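Speaker Notes
The Toothbrush and the Mug: Personal Items at a Shared Washstand
Resident Life Seminar, 18 Feb 2026
Speaker: Charoen Bunnag, Household Standards, Warer Residences

Slide 1. Opening

Good morning, and thank you for attending. My remarks today concern the smallest storage question in our buildings, namely where a resident keeps a toothbrush. Warer Residences has 800 rooms across the Clirkell and Zendport sites. Most of them share a washroom with at least one other room, and in most of them the toothbrush lives in a mug.

I will speak to the mug, the brush and the surface they stand on, in that order. Please hold questions on plumbing for the afternoon session.

Slide 2. The basic set

The set we discuss today is a plain one: a white electric toothbrush, a teal mug with a handle, and a light wood tabletop to put them on. 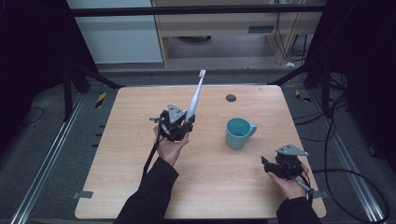 The housekeeping guide has treated the mug as the resident's own business for many years. It gave a full page to towels and a single line to everything that stands beside the basin. The revision issued last July corrects this. Each resident is now asked to keep one mug for brushing and a separate one for drinking, and to mark both on the underside.

Pause here. Ask the room how many buildings have already put the marking rule in place. Allow a short discussion, then move on.

Slide 3. Choosing the mug

Weight matters more than looks. An electric toothbrush carries most of its weight in the handle, and a light cup may tip when the brush leans against the rim. We advise a mug with a broad base and enough height to support the handle well above its middle. Residents who bring a cup from home should try it with the brush inside before leaving it by a basin.

A handle on the mug is useful to residents with a weak grip. It also gives staff a way to move the mug without touching the rim. Please stress this point with new cleaning staff, who tend to pick up cups from above.

Taller items call for separate treatment. Bottles and tubes should stand on their own, clear of the mug, with their caps closed. 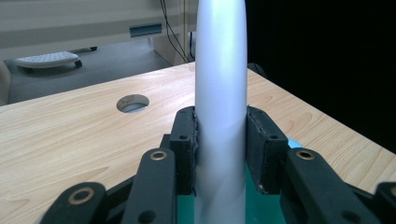 Tall, rounded item held upright above a light wooden tabletop.

Read the caption aloud for colleagues joining by telephone.

Slide 4. Placement on the surface

The guide asks for the mug to be set well in from the edge, with the handle turned to the side the resident reaches from. For a right-handed resident this will normally be the right. The Uzor trial looked at this arrangement over 300 days. Floor staff there kept a simple log, and their main request was that each mug return to the same place after cleaning. Residents with low vision made the same request in the exit interviews.
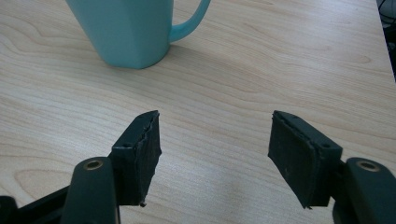

Wood surfaces need some additional care. Water left under a mug can mark the finish, and the mark may not come out. Staff should lift the mug, wipe the surface along the grain with a soft cloth, dry the base of the mug and set it back. Abrasive pads are not to be used on any tabletop. The full instruction is in section 9 of the guide.

Where a table has a cable opening, the mug should stand away from it. Chargers stay at the desk and do not travel to the washstand.

Slide 5. Where the brush rests

Between uses, the brush stands in the mug with the head up. During cleaning it may be laid flat beside the mug for a moment, on a clean cloth, with the bristles clear of the table. It should not be left lying on the bare surface. Replacement heads are requested on form 3395, which building managers hold at the front office.

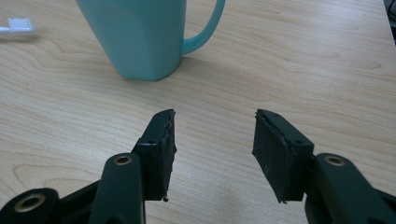

Slide 6. Requests to building managers

Please confirm that the July revision is posted in every shared washroom.
Please check that spare mugs are stored upside down on a clean shelf.
Please send comments on the marking rule to my office in writing.

Slide 7. Questions

Take questions from the room first, then from the telephone line. If asked about wall-mounted holders, state that the Zendport proposal is still under review and that no date has been set for a decision.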